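Stukgate Reuse Room: progress report for July
To: Till Weidemann
From: Shiela Manalastas

Hello Till,

You asked for something a bit longer than my usual two paragraphs, so make a cup of tea first. It's been a good stretch, mostly, and the room looks a lot less like a jumble sale than it did when you came in the spring!

The sorting benches

All in and all level, finally. Alfredo Yap spent a whole morning with bits of folded card before he gave up and cut proper wedges, and I wish we'd let him do that in the first place. The tops are pale wood, which shows every mark, but it also means you spot a stray earring or a bottle cap straight away. I did ask Kurup whether they could come back and put another coat of oil on. They said yes and then went quiet. I'll chase them.

The shelving from Trinduvar came in 13 boxes, one of which was all brackets for somebody else's order. They've swapped it now, no charge. The bottom shelves are already full (lunchboxes, nearly all of them) and the top ones are waiting for labels.

What's coming in

More than we planned for. We took in 13 full crates in the first half of the month, against the 8 I'd put in the application, and a lot of it arrives completely mixed — shoes with drinks bottles, toys with kitchen things, the odd umbrella poking out. The schools clear their cloakrooms at the end of term and we get the lot in one go. I should have seen that coming and I'd like to plan for it properly next year.

Maricel Dela Peña has written us a new sorting sheet and it's much better than mine. Hers fits on one side of paper. Footwear goes out first, then anything that might leak, then cups and tubs, and whatever is left gets looked at by a second person. Single shoes go on the odd-shoe shelf for six weeks before we let them go. We've matched over 6 pairs that way already, which pleased me more than it probably should have.

Drinks bottles are the big headache. People donate them with the tops on and we have no idea how long they've been shut, so every one gets opened over the sink, and some of those openings have been memorable. Jericho Rivera has taken the sink over completely and is asking for a longer tap. I've said I'd mention it, so there you are, mentioned.

The bins

We've moved over to big grey bins for the mixed stuff and I'm very glad we did. The old cardboard ones went soft at the bottom, and you'd lift one and leave half of it behind on the floor. With a bin up on the bench you can reach in and see what you've got: a bottle here, a cup on its side there, a tan slip-on looking for its other half.
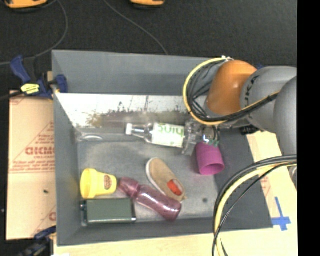 The only thing I'd change is the depth. Maricel and I are both on the short side and the last few bits in the far corner are a stretch, so we've started filling them less and doing more rounds. Slower on paper, but my back is happier and fewer things get squashed.

Cups are turning out to be the easiest thing to pass on. The after-school club at Rilivus will take any that aren't cracked, whatever the colour, and they collect too. Bottles with the label still on are harder to place. We soak the refillable ones and the rest go for recycling, and I've begun keeping a note of which is which so you'll have a proper split in the next report.

Money

We're under on shelving and over on gloves. I'd budgeted for the thin ones and they tear on anything with a zip, so we've gone up a grade. I'd like to move what's left from the shelving line across to cover it, if you're happy with that. There should be enough over for Jericho's tap, depending on what the plumber says — he's coming at half past four one afternoon next month and wouldn't be pinned down any further.

Still to do

Labels for the top shelves. A better lamp over the far bench, where it gets gloomy by teatime. A sign for the door, because people keep leaving bags outside when we're shut and the rain gets into them. Alfredo has offered to paint one and I've asked him to keep the lettering large.

Could you let me know about the gloves before I put the next order in? I'm in most mornings until noon, and you're welcome to drop by and have a go at the sorting yourself.

All the best,
Shiela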